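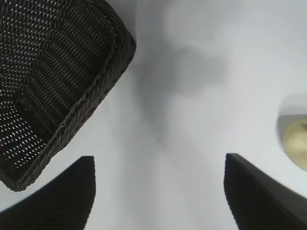

Proofing baskets: liner or no liner?

weraloaf
Been baking sourdough since May and keep going back and forth on this. My dough sticks to the cane basket maybe one loaf in three. I've been using a cotton liner, which fixes the sticking but I lose the ring pattern. Dough is 80 percent hydration, overnight in the fridge. Do you all use liners or just flour the thing heavily?

Oguzhan Ates
No liner. Rice flour mixed half and half with regular flour, rubbed in with your fingers. Wheat flour alone soaks up water and turns to paste. A new basket needs a few rounds before it behaves.

daherstreet
Liner every time. I don't care about rings. 80 percent is a lot for bread flour from the supermarket, too. What brand are you on?

weraloaf
Store brand, 11-something protein. I can check the bag tonight.

daherstreet
Then I'd drop the water before I changed anything with the basket. Go to 72 or so and see.

Oguzhan Ates
I don't agree. I run 80 with ordinary flour and it releases fine. It's a shaping problem more often than a water problem. If the skin is slack, it pushes into every groove and grabs. Preshape, wait, then shape again tighter.

Yasir Zaidi
Shaping matters, but so does how long it sits. I had the same trouble when I was leaving mine in for 21 hours. Went down to 9 and the sticking stopped, same flour and same water. My fridge runs at 41 degrees, so yours may be different.

modeck_mike
41 is warm for a long proof. Mine is colder and I go longer than that with no trouble.

Yasir Zaidi
Could be. It's an old fridge and I'm not buying another one for bread.

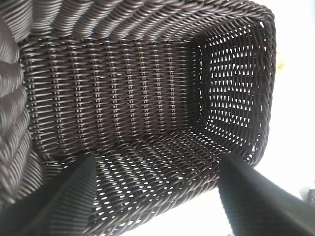
pinecrumb
How do you clean a basket after dough has stuck to it?

Oguzhan Ates
Let it dry out all the way, then use a stiff dry brush. Most of it flakes off. If you have to use water, make it quick and dry the basket in the oven with only the light on.

daherstreet
I wash mine in the sink with hot water. Three years now, no mold.

modeck_mike
Please don't tell new people that. I lost one to mold doing exactly that. It smelled like a basement.

daherstreet
Did you dry it? I put mine on top of the radiator – upside down, overnight.

modeck_mike
I left it on the rack. So okay, that part may be on me.

pinecrumb
Thanks. Going with the brush first.

weraloaf
Update. Did two loaves from one batch. One with rice flour and no liner, one with the liner. Tightened up the shaping and kept the water where it was. Both came out clean. The bare one has nice rings and a bit too much flour on the crust. Next time I'll brush it off before scoring.

daherstreet
One batch doesn't prove much, but glad it worked. Still think you'd get a better crumb at 72.

Oguzhan Ates
Leave the water alone. Post the crumb when you cut it.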